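# Fold Set

The target for January was 872 accepted episodes. An episode was one garment, one fold, start to finish, with the arm back at rest. Etell paid per accepted episode, Ultik reviewed them overnight, and the operator at station 4 saw the results on a text file each morning before she logged in.

The file that morning read: 36 submitted, 31 accepted, 5 returned. All five returns had the same code, which meant hesitation. The reviewer defined hesitation as any stop longer than the task required. The task did not state how long it required.

She opened the first one and watched it at half speed. The left finger went to the cloth, touched it, and stayed. Then it moved. She could remember doing it. She had been deciding whether the corner she wanted was one layer or two, and the only way to find out from the chair was to push and watch what the cloth did. She wrote "checking layers" in the comment field. The comment field took forty characters and was not sent to Ultik.

The garment for the session was already assigned. She logged it as short sleeve, white, print: yes. The form had a second field for what the print said, and she typed Chinese, capital C, and moved the cursor down. Under "tag" she chose "attached."

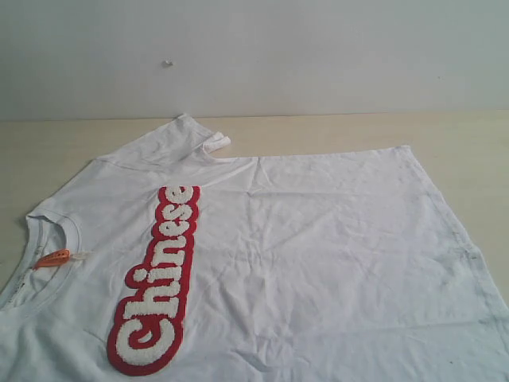 The sheet called for random starts. In the first week she had tried to make them random by dropping the shirt from shoulder height, and Ririco, the software that scored variety, reported that the starts were too much alike. A shirt dropped by the same person from the same height came down in one of a few ways. After that she placed them by hand. She turned one a quarter, pulled a hem out, pushed a sleeve up, and the variety score rose. She noted at the time that the starts which passed as random were the ones she had arranged.

She sat down, put her hands in the controls, and pressed the pedal. The tone sounded. Recording.

The first fold of the session took longer than she liked. The second was clean. On the third she closed the fingers on nothing, opened them, went back, and finished. Under the January rules a missed grasp could stay in if the recovery was good. Under the December rules it had to be thrown out. Some people at the other stations still threw them out, from habit or from pride. She kept hers. A learner that had never seen a miss would have no idea what to do after one.

On the fourth she stopped.

The corner was where she wanted it. The fingers were open. She had only to lower the arm a little and close. In the wrist view the edge of the cloth looked like a single fold, and in the table view it looked like something thicker, and the two views had been disagreeing since the night crew changed a mount. She held still. The episode timer went on counting in the lower part of the screen.

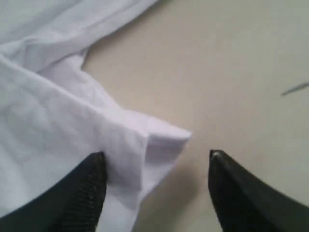

*Station 4, wrist view, fourth episode. Gripper open at the corner.*

She thought about the reviewer's code. If she moved now the episode would pass. If she waited until she was sure, it would come back in the morning with the same mark as the other five, and the wait would be cut from the set. Whatever was trained on the set would see corners taken at once, every time, by an operator who seemed always to know how many layers she had.

She pushed the left finger in by a small amount and watched the crease. It moved the way two layers move. She adjusted, closed, lifted, and carried the corner across. The fold held. She returned the arm to rest and pressed the pedal.

The prompt came up: submit, discard, or flag. She had never used flag. The guide said it was for episodes of interest and gave no further text. She selected it, and a box opened that took more than forty characters.

She wrote: "The stop before the grasp is part of the task. I could not tell one layer from two by looking. I found out by touching. Please keep the stop. The five from yesterday are the same case and I would like them looked at again."

She read it over, changed "would like" to "ask for," and sent it.

The system gave it a number and put it in a queue named Lūse. She had not seen that name before. She searched the guide for it and found no entry. The queue showed one item, hers, with the status "open" and no reviewer.

It was 10:40. She stood, went around to the table, and took the shirt by the shoulders. She shook it out once and laid it down with the neck to the right this time, one sleeve tucked under the body. Then she went back to the chair and waited for the two views to settle, and pressed the pedal for the fifth.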